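4. Evaluation of the Skaltau kit

4.1 Kit under test

The Skaltau kit is sold by Skalora as a complete set for recording two-handed manipulation without a robot arm. The set supplied to us held two hand-held grippers, a head-worn camera mount, the marker cubes and plates used for pose tracking, and a licence for the recording software. Each gripper carries its own wide-angle camera, aimed along the jaws so that the contact area stays in view through most of a motion. The jaws are closed by the fingers of the operator and their opening width is logged with the video.

We bought the kit at list price and had no contact with the maker during the trials apart from one support request, described in Section 4.4. Firmware was left as delivered. All sessions were completed by July 2025.

4.2 Task and site

Bench tests of hand-held grippers tend to use small objects on a clear table. Such a set-up says little about how tracking holds up when the operator has to reach into shelving or work near tall furniture. We therefore ran the trials in the Rivville building, in a room with a white desk and hutch, a cabinet with a ribbed glass door, and a mezzanine overhead. Large white surfaces with little texture are a known difficulty for visual tracking, and the site has many of them.

The operator was asked to move household items between the floor, the desktop and the open shelves, using both grippers and keeping them within the view of the head camera where possible. No fixed order was given. Following the practice of Miyazaki and Segura, the operator was told to work at a normal pace and not to correct small slips. Figure 3 gives views from the grippers and from head height.

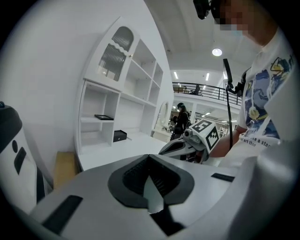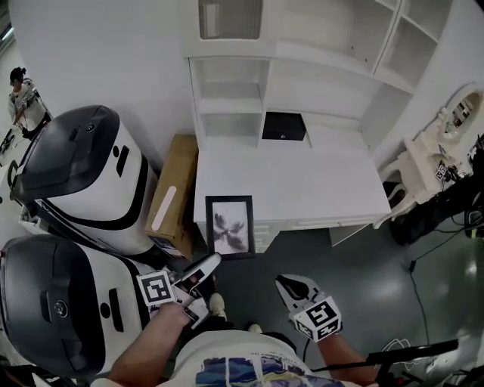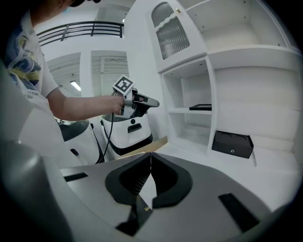
Figure 3. Hand-held grippers in use at the Rivville site. First and third panels: gripper cameras. Second panel: head-height view.

4.3 Results

The trials gave 763 recorded episodes. An episode was kept if both gripper tracks were unbroken from first contact to release, and rejected otherwise. Where a track was lost for no more than 5 frames, the software filled the gap by interpolation and we counted the track as unbroken. Longer gaps were not repaired, although the software allows it.

Most rejected episodes fell into one of two groups. In the first, a gripper was inside a shelf compartment and its marker was hidden from the head camera by the shelf edge. In the second, the operator turned away from the desk and one gripper dropped out of the head view altogether. The gripper cameras went on recording in both cases, but their own motion estimate drifted when the view was filled by a plain panel at close range. Adding texture to the panels would very likely reduce the drift. We left them bare, as a buyer working in a furnished room would seldom be free to change them.

Jaw width readings were steady. After 2000 open-and-close cycles on a separate test block, the logged width at full closure matched the starting value to within the resolution of the sensor. The rubber pads showed light wear at the tip and were not replaced.

4.4 Handling and support

Two operators, Saimi Partanen and Patricio Villalobos, filled out a short form at the end of each session. Both rated the grip comfortable for short tasks and less so for long reaches above shoulder height, where the weight of the front end is felt at the wrist. Both also reported that the cables needed attention when crossing in front of the body. The manual recommends routing them behind the upper arm, but the clips supplied are too stiff to be moved easily once the unit is on. Partanen, who has smaller hands, found the finger loops loose at the tightest setting.

Our support request concerned a clock offset between the left and right gripper recordings. Skalora replied with a revised settings file, which removed the offset. Sessions recorded before the change were corrected in software by the method of Bermúdez, and the corrected tracks passed the same checks as the later ones.

4.5 Limits of the evaluation

The findings apply to one kit in one room. We did not test the grippers in direct sunlight, with wet or oily objects, or with more than one operator recording at once. Training a policy on the recorded data is outside the scope of this section and is taken up in Section 5.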